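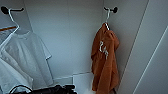 Surely, someone at Fandbridge wrote on the feedback sheet after my last talk, the robot is the dear part and the rest is small change? I do love that question, so I'll begin with it (read it out slowly, let them nod).

When we planned the clothes-handling cell with Brama we had 2 quotes on the table, and I went straight to the bottom line of each, as I expect you would. The Meinecke gripper set came to 2,850 pounds. Fine, I thought, that's us nearly done! But then there was the spare set of fingertips at 475, and fitting and carriage at 461, and neither had a line of its own in my budget.

Pause here for a groan.

So please, before you sign anything in November, ask the supplier what wears out and who comes to change it. Hangers and soft cloth are fiddly things to handle, and ours took over a week longer to set up than I'd allowed for, with wages running all the while.

Next, the Validach service contract. Hand round the one-page costing sheet, and leave time for questions before tea.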